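Budgeting for a robot arm to strip down old desktops — what am I forgetting?

Posted by Dinesh Mittal in Shop Equipment

We refurbish and recycle office PCs, mostly Dell towers. I've been told I may plan a second arm station for March, and "plan" here means I get to write a number down and have it laughed at. The number so far is 3639 for bench, gripper and cabling. The arm is a separate line because the boss wants to lease it from Prallix and feel modern.

The job is case on its side, panel off, arm comes in from above and works around the processor area, then the cards and drives.

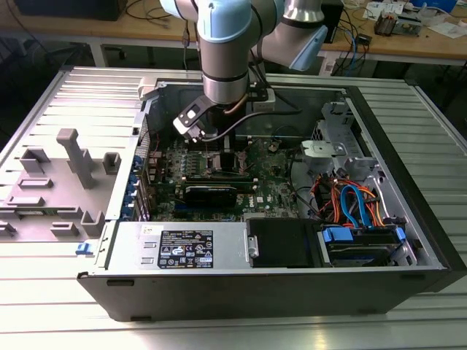
My worry is the gripper. The quote has one parallel-finger tool and no spares, and the salesman got vague when I asked about fingers for heatsink hardware versus fingers for drive carriers. Do I buy a tool changer now, or start with one tool and let a person do the fiddly bits? We see 68 towers in a good month, fewer in a bad one, and there are more bad ones.

Rochelle Iwasaki
Start with one tool. At 68 a month a person with a screwdriver is your real competition, and that person also answers the phone.

Where I'd put money is fixturing. A tower that slides a little each time the arm leans on it will eat your whole schedule. Get a slotted aluminum table so you can bolt stops wherever you like, and budget for the stops too, which the quote will have left off. Ours came to 1312 with clamps, and I still went back for more brackets.

Then cables. Leave slack in whatever runs off the wrist and pay for decent cable guides. Go through the whole reach by hand with a case in place before you sign anything. Drive cages stick up and have edges, and SATA leads go wherever they please.

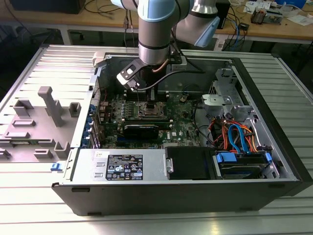 Tool over the board, drive cables over on the right.

Also ask Prallix who pays for the return visit when the first setup doesn't take. Get it in writing. We had 13 emails on that subject and I wouldn't call any of them a reply.

Tobias Marchetti
just get a Faruteo, way cheaper

Myrtle Lyons
Tobias, cheaper with the controller or without? I priced one last spring and the controller was on page four.

Dinesh, I mostly agree with Rochelle, but leave a line for spare fingers even if you skip the tool changer. Order two sets with the gripper. Waiting on a pair of fingers while the lease payment goes out is a special kind of quiet in a shop.

I'd also put down hours for teaching positions. Count the different case models you take in and assume each one wants its own afternoon. If most of yours are the same model you'll get off lightly. If your customers bring in whatever was in the closet, double it, and then don't show the boss until he's had lunch.

Dinesh Mittal
Thanks, both. Stops, guides and fingers are going in. It's the closet kind, so I'll be aiming for after lunch.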